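Chapter 7
Working Rules for Handheld Gripper Sessions

After reading this chapter you should be able to state the duties of an operator before, during and after a session, describe how a work surface is prepared, and decide when a recording must be set aside.

7.1 Scope

The rules in this chapter apply to demonstrations performed by a person holding one or two grippers in a home, a shop or a training room. They do not cover fixed robot arms, which are treated in Chapter 10. Where a site has stricter rules of its own, the site rules govern.

Two site codes are cited throughout. The Carretero code was written for private homes and is the shorter of the two. The Mestex code was written for workshops and contains 26 clauses, most of which deal with guarding and power supply. Students should obtain both before attempting the exercises.

7.2 Thin and Rolling Objects

Long, thin objects call for particular care. A stick, a pen or a skewer can roll when the table is bumped, and it offers the finger pads very little surface. The operator shall approach from above with the jaws open on both sides of the object, close them slowly, and lift only when the grip has settled. Neighboring objects should stay where they are. If one is moved by accident, the operator finishes the motion and notes the disturbance in the log.

When two grippers share a table, one is named the lead for each pick. The other holds its position until the lead has cleared the objects. 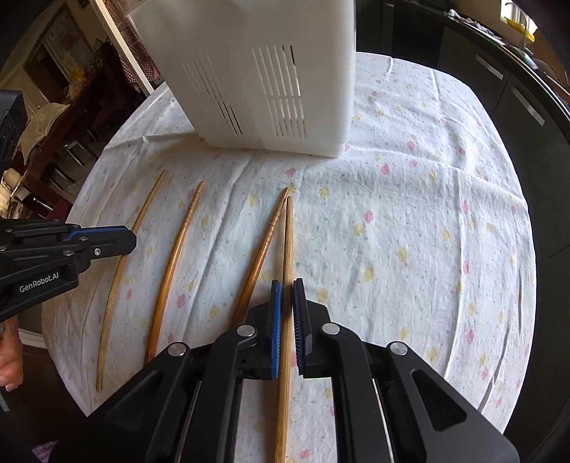
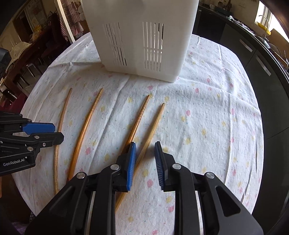 Chopsticks on a covered table, with two grippers in use.

Rekha Vishwakarma objects to the usual advice on table coverings. In her view a cloth should be allowed wherever the household normally uses one, provided that its condition is logged at the start, and a rule requiring bare tables would only teach operators to work in rooms that do not exist. The Carretero code takes her side. The Mestex code requires a bare, level surface and permits exceptions in writing.

7.3 Session Length and Rest

A continuous session shall not exceed 30 minutes. The operator then puts down the grippers and rests for at least 10 minutes. Numbness or pain in the hand ends the session at once, whatever the time remaining.

7.4 Records

Each session log shall give the site, the operator, the task, the surface and any departure from the rules. A recording is set aside if the log is missing or if a person other than the operator reached among the objects during a pick. Recordings set aside are kept, marked, and reviewed on the following Friday.

Terms introduced in this chapter: lead gripper, disturbance, departure, set-aside recording.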